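Minutes of the Allach Model Flyers Club, summer meeting
July 9, 2024. Posted by the club secretary
Last updated: October

Meeting opened late, with 20 members in the room. Minutes of the spring meeting were accepted after a complaint that they made the battery talk sound more useful than it was. The complaint is noted here again, at the member's request.

1. Club drone purchase
The chair put forward the Navickas quadcopter as a shared club aircraft for new pilots. The maker's sheet promises a four-mile range and "worry-free" return to home. Several members wanted to know who had measured the range, and over what. The sheet does not say. One member who has flown the older model said it came home fine in calm air and drifted toward the parking lot in anything else.
The Gustar was offered as the other choice. It has a plainer camera and cheaper props. Its app asks for an account before the motors will arm, and this went down badly. No vote taken. The chair will ask both sellers for a loan unit. The secretary doubts that either will answer.

2. Flight logging
Fodon has written again offering its logging software at a club rate. The letter says 3000 pilots use it. Asked whether that meant pilots or downloads, the chair could not say. Motion to stay with the paper book for another year passed, 14 to 6.

3. Field rules
The landowner reports low passes over the east fence. Members present all denied it. The 102-foot setback stays as written, and the sign will be repainted in bigger letters. A proposal for a second sign was dropped on cost.

4. Repair evening
Set for October. Bring your own props and a charged pack. Soldering will be done by those who already know how.

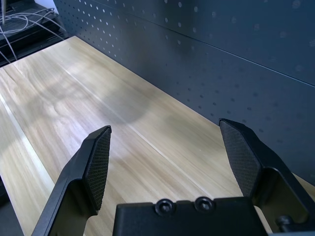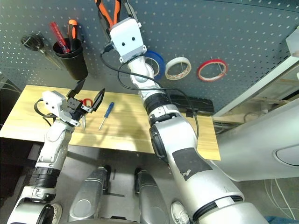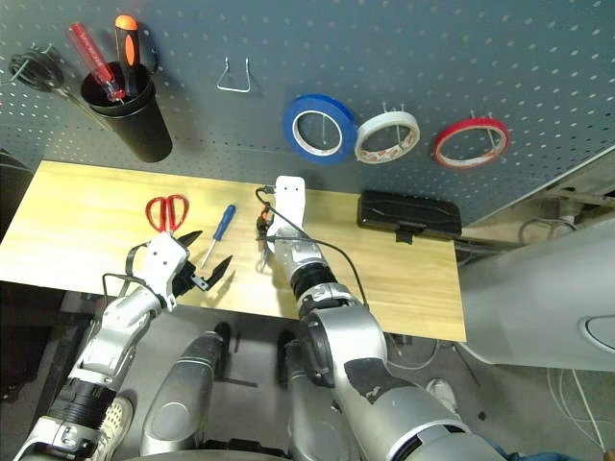 5. Any other business
The charging shelf was discussed. Packs are still being left on it overnight in spite of the notice. A member suggested a timer switch. Another asked what happens when the timer fails. Left open until the next meeting.

Meeting closed.

Comments

prop_wash: Did anyone ask Navickas what a spare battery costs? That's where they get you.

eastfield flyer: I was not the one over the fence, for the record.

quad4: Still waiting on the loan units. Any news?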